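Last updated: 21 May 2023

We use cookies to remember your preferences and count visits. By staying on this page you accept our cookie policy.

FOR IMMEDIATE RELEASE

Ikside Youth Cadets open sign-ups for a new drill and fieldcraft season

I've been helping out with the Ikside Youth Cadets for six years now, and I still get a little giddy when I'm allowed to write one of these. So, big news: we're taking new cadets and new adult helpers, and we finally have a second parade hall to put them in!

The new hall is on the Pretorius side of town, in the old grain exchange. It has a proper sprung floor (my knees are grateful), a kitchen, and a yard out back that's long enough for a full flight to march up and down without turning every ten seconds. We signed the lease in December and got the keys a good bit later than we'd hoped, but we're in. The original hall stays open too, so if that's your home unit, nothing changes for you.

Here's what the season looks like. New cadets start with drill, map reading and first aid, then pick a track: signals, band or fieldcraft. Band is the one I'd nag you to try. We have room for brass players especially, and you don't need your own instrument. Fieldcraft finishes with the Jomitz Trail, our overnight hike, which I've done in sunshine and in sideways rain and would happily do again in either one. Well, maybe not the rain.

We have 206 cadets on the books today and places for about 100 more across the two halls. Uniform is on loan, boots are not. Camp fees can be paid in installments, and there's a hardship fund with $3000 in it this year, so please ask if money is the thing holding you back. It's a one-page form and only the unit office reads it.

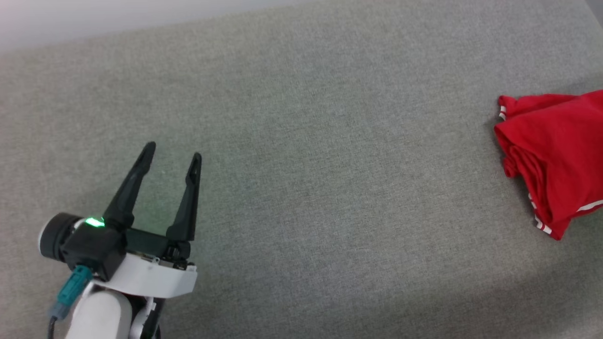 Now, the grown-ups. I joined with no military background at all, I couldn't tell my left wheel from my right, and I was teaching compass work by my second summer. You'll get a background check, a weekend of training and a lot of tea. If you can drive a van, cook for a crowd or teach a trumpet scale, we'd love to have you.

Both halls are holding an open evening before the season starts, with the band playing at the Pretorius one. Sign-up forms are at the front desk of either hall, and parents or guardians need to sign for anyone under 18.

Media contact: Unit Office, Ikside Youth Cadets

Comments (3)

brassmom: Is the loan trumpet theirs to take home for practice or does it stay at the hall?

hillwalker_j: Did the Jomitz Trail as a cadet years ago. Bring two pairs of socks. Bring three.

quietcorner: Glad the grain exchange is being used, I was sure I'd see it on Zillow as condos. Is there parking in the yard on parade nights?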